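# The Long Way Back to Second Base

If you get to the Risirstead ballpark before nine on a weekday in March, you'll find the gate open and the sprinklers still ticking, and somewhere out past the infield dirt you'll hear a ball hitting a glove over and over. That's Mackenzie Gill, and she has probably been there a while already.

Gill played 444 games at second base for the Risirstead club before her knee gave out on a wet night two seasons ago. It was a nothing play, she'll tell you (and she tells it well, with her hands), just a slow roller and a bad first step. The surgery went fine. The winter after it was harder — long, gray, and mostly spent on a stationary bike in her sister's basement with old games playing on a laptop.

"I got so sick of watching myself turn double plays," she says. "I wanted to yell at that person to slow down and enjoy it."

Her manager, Wayne Beaulieu, is a patient man with a big laugh, and he kept her locker just as she left it, right down to the half-used roll of tape. He has three infielders fighting for two spots this spring, and he won't pretend the choice is easy. Aaliyah Chan hit beautifully last summer and covers more ground than anyone on the roster. Laurier Petrenko, the bench coach, thinks the two could share the job, with Gill starting against left-handers and coming in late when the club has a lead to protect.

Chan, for her part, seems happy to have the company. The two of them take grounders together most mornings, and they argue the whole time about footwork, about music, about whether Dufour's old park had the worst infield in the league. (Gill says it did, and she has a chipped tooth to back her up.)

The first exhibition is against Lodaso, and Beaulieu has her down for three innings. She has already called her parents, who are driving in with a cooler and far too many sandwiches.

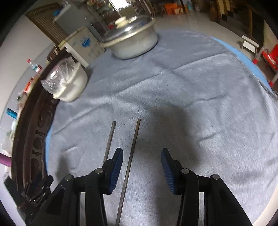
**How many innings will Gill play in the first exhibition?**

Three, according to Beaulieu's plan for the Lodaso game.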